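Flellton placement

Flellton placement is a method in robot manipulation for setting down rigid household objects on supports that are not flat, such as dish racks, wire shelves and slatted trays. It was developed by Ruben Geerts and Tineke Segers and is named after the Flellton test kitchen, where the first trials were run. The method deals only with the last part of a pick-and-place task, from the moment the held object is close to the support until the gripper has opened and withdrawn.

Background

Most early placing routines assumed a level surface at a known height. The arm moved down until a force limit was reached and the fingers then opened. On a rack made of rods this rule is unreliable, as first contact may be with one rod only, and a round object released at that point can roll or tip. Depth sensors also perform poorly on polished steel, where reflections leave gaps or false points in the measured surface. Frans Visser described both faults in a study of dish handling, and his list of failure types was later used as the basis for the Flellton trials.

Method

The method uses images from a camera at the wrist together with the force readings of the arm. A learned model takes the current image and predicts a short path for the gripper, along with a value called the support score. The score estimates how likely the object is to stay at rest if released in its present pose. Release is allowed only when the score has stayed above a set threshold for four control steps in a row. 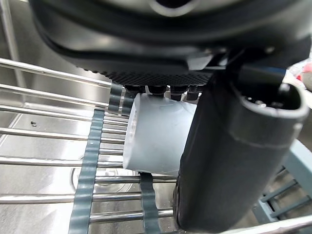

If the score falls during the descent, the arm lifts slightly, shifts across the direction of the rods and tries again. The model is trained from demonstrations guided by a human operator. Failed releases are kept in the training set and labelled as such – an early version trained on successes alone gave high scores to almost every pose.

Results

The original model was trained on 400 demonstrations with cups, bowls and small plates. In the main test it made 200 placements, of which 52 needed at least one retry. Geerts and Segers reported that retries were most frequent with cups laid on their sides, and least frequent with plates.

Ebuka Odukoya later repeated the test on the Sokow arm with a narrower gripper. He found that the support score carried over without retraining, but that the predicted paths did not, and had to be learned again from new demonstrations.

Limitations

The method assumes that the object does not slip in the grasp. It has no model of liquid and is not suited to filled containers. Ehab Abdel Hamid has also noted that the fingers may hide the contact area from the wrist camera, in which case the score depends largely on force readings – these say little about which side of the object is supported.

See also

Compliant motion
Hadico rack set
Learning from demonstration
Van Hecke release test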